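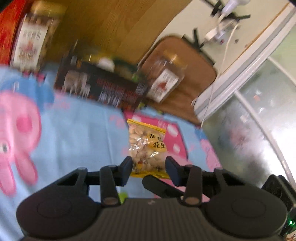
Sherif Salem has spent 13 years moving food to places where the road gives out, and he would like you to know that most of the job is paperwork. "People picture me on a truck," he says. "I'm usually behind the truck, looking for a stamp."

He runs supply for Dutent, a small relief group that feeds families in the hill districts above Baumgart. The rains there failed again last year, and the millet with them. By January his list had grown to 3,075 households. The budget had not grown with it.

"We had a donor call to ask if we could be more innovative," Salem says. "I told him we were thinking of trying more food."

He is kinder about the farmers, who he says saw the trouble well before the reports did. Many planted twice. Some planted three times and ate what was left of the seed. When Dutent's first trucks reached Stullurent, the village elders handed him a written plan for who should be served first, with the widows at the top and the elders at the bottom. "It was better than ours. We threw ours out."

Rations now go up on mules for the last stretch, 45 kilos to an animal. Salem negotiates the rates himself and claims to have lost every time. "The mule owners know exactly how many other mules there are."

Tracking is done with Trakeo, a phone system that is supposed to log each sack as it is handed over. It needs a signal, and the hills mostly don't have one, so his staff write everything in school notebooks and type it in at night. "Headquarters says the data is very clean," he says. "I should hope so. We copy it out in our best handwriting first."

What would he do with more money? He wants grain stores in the villages, filled before the lean months, and about 200 repaired wells. Neither photographs well, he admits. He has put both in the proposal anyway, on page one, ahead of the logo.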